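Subject: Re: untwisting the blue/white pairs?
Date: January 4, 2022

> I have one of those little blue and white looms and the pairs are twisted
> so tight I can't sort them. Do I undo the twist all the way down to the
> heat shrink?

Oh please don't! I did that on my first Temness kit and spent a whole evening regretting it. Leave the sleeve alone and open up only the last bit by the connector - 2 turns is plenty.

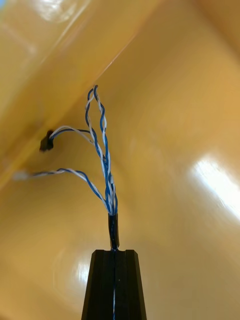
I also go one pair at a time and fold the others back out of the way, otherwise I lose track of which white goes with which blue (the stripes are no help under my desk lamp). Anyone still have the Maddocks pinout, by the way? My copy has coffee all over page 22.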